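I went to the open day at Ridgeway expecting to be bored by lunchtime, and I'm writing this mostly because I wasn't. My neighbour had a spare ticket, it was December, it was raining, and there was free soup (leek, very good).

Most of the crowd went straight to the big stand by the doors, where Grandon had a machine stacking boxes to loud music. Fine, it stacks boxes! I watched for a bit and wandered off to the back, where Custódio Simões was running the Susetti table with no music at all. He had hand-held grippers, the sort you carry about and work yourself while a camera on the tool watches what the fingers do. The recordings go towards teaching a robot to do the same jobs. He told me they had 2564 of them so far and that he'd made far too many of those himself.

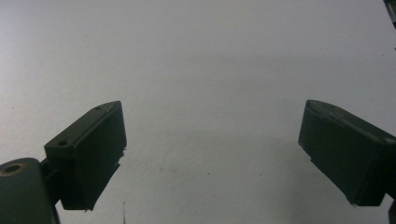
I had a go, of course. It's harder than it looks, and I say that as someone who has wired plugs and iced wedding cakes. You have two blunt fingers and no sense of touch in them, and you find out quickly how much your own hand does without asking you. I took 12 tries to get the lid off a jam jar. A girl of nine or so did it in three and was very gracious about it.

Now, my grumble. The leaflet talked about robots "learning", as if they'd gone off to night school, and said hardly a word about the people doing the teaching. I think that's a mistake, and a bit rude. Somebody stands there picking up the same cup all afternoon, and I'd like to know what they're paid and whether their wrists hurt. Custódio said his do, by about four o'clock. Put that in the leaflet! I'd trust the whole business more for it.

I'm told Muretti is planning an open day of its own in the spring. If they ask me, and they won't, I'd say skip the music and put out more tables like the one at the back, with someone patient behind each of them. I'll be going either way, and I've been practising on jam jars with the salad tongs.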